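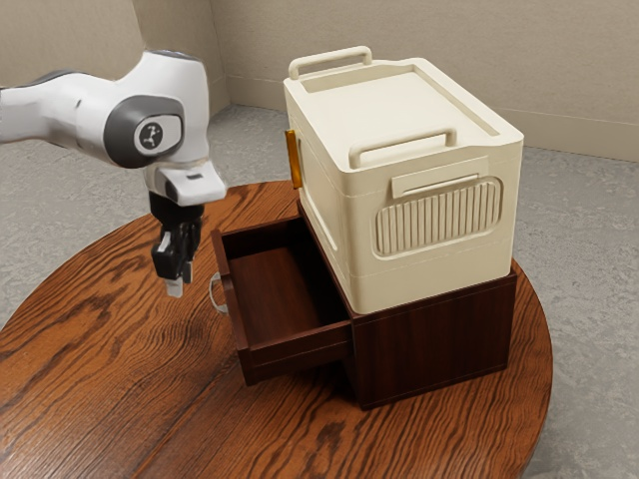 Les machines savent-elles ranger une maison ? Pas encore, et je le dis en tant qu'ancien monteur de meubles chez Lultier, où j'ai posé des tiroirs pendant 7 ans. Ouvrir un tiroir vide, dans une pièce simulée aux murs beiges, avec une belle poignée en métal face à la pince, c'est un exercice honorable. Chez ma mère, le tiroir des couverts coince et il faut le soulever un peu en tirant.

Les vendeurs parlent beaucoup de taux de réussite. Solletari annonce 140 tâches ménagères dans son catalogue. J'en ai lu la liste en octobre : « fermer un placard » et « fermer un placard haut » y comptent pour deux. Valdemar Oddsson, qui dirige l'atelier Vundness, a fait un calcul plus utile. Il a chronométré le tri des vis sur un poste automatisé, reprises comprises. Il fallait environ 30 secondes par bac, et un apprenti allait plus vite.

Je ne suis pas contre ces bras. En atelier, quand la pièce arrive toujours au même endroit, ils travaillent bien et ne se plaignent pas du dos. La maison est un autre métier. On y déplace les chaises, on pose une caisse sur un meuble et on l'oublie là six mois.

Qu'on continue donc les essais, y compris en simulation, où les erreurs ne cassent rien. Mais qu'on publie aussi les échecs, avec la durée de chaque geste et le nombre d'interventions humaines. Je n'achèterai rien avant d'avoir lu ces chiffres.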